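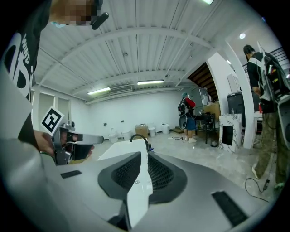 毎回の点検に時間をかけすぎではないか、とIrlowからは前号のあとすぐに返信が来た。爪の開閉を確かめて電源を入れれば十分で、残りは儀式だという意見である。半分は賛成する。ただ、その半分がどちら側なのか、当方の整備記録を読み返してもまだはっきりしない。

手持ちグリッパーの保守手順は、Potustonが1月に配った版で項目がずいぶん増えた。マーカー面の拭き取り、爪の付け根のがた、引き金の戻り、ケーブルの抜けかけ、ねじの増し締め。どれももっともらしいが、根拠の書いてある項目は少ない。たとえば爪の交換時期は「開閉300回ごと」とある。なぜ300なのか問い合わせたところ、返ってきたのは同じ手順書の別のページだった。

手元の記録では、608回まで使った爪でも小瓶くらいなら問題なくつかめていた。逆に374回で先端が開き気味になった爪もある。回数で区切るより、閉じたときの左右の隙間を見るほうがましだと思う。もっとも、2組の爪の話なので、これで何かを証明したつもりはない。

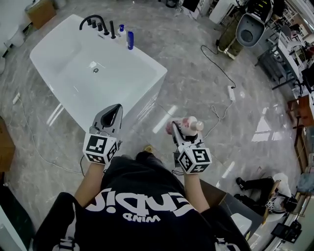 マーカーについては、手順書よりうるさく言いたい。面の汚れや角の浮きは、作業中の持ち手からは案外見えない。位置の推定が飛ぶとまずソフトが疑われ、設定をあれこれ変えたあとでようやく面を拭くことになる。Wurnumcombeでは、この順番を逆にするだけで調整の手間が減ったという。減った量の数字は出ていないので話半分に聞いているが、拭くだけなら損はない。

ケーブルの扱いはもっと怪しい。「余裕を持たせること」と書いてあるだけで、長さも留める位置も指定がない。余裕がありすぎれば足に絡むし、詰めれば手首を返したときにコネクタが引っぱられる。当方では、腕を伸ばしきった姿勢で一度、しゃがんだ姿勢で一度、差し込み口を見ることにした。面倒だが、ほかに良い方法を知らない。

Rowbothamの自動診断ツールは、試用版を見たかぎり導入を見送る。電圧と通信は調べてくれるが、爪のがたには何も言わない。次の版で対応するとのことなので、出たら同じ爪で試す。隙間の測り方を決めている方がいれば、編集部まで知らせてほしい。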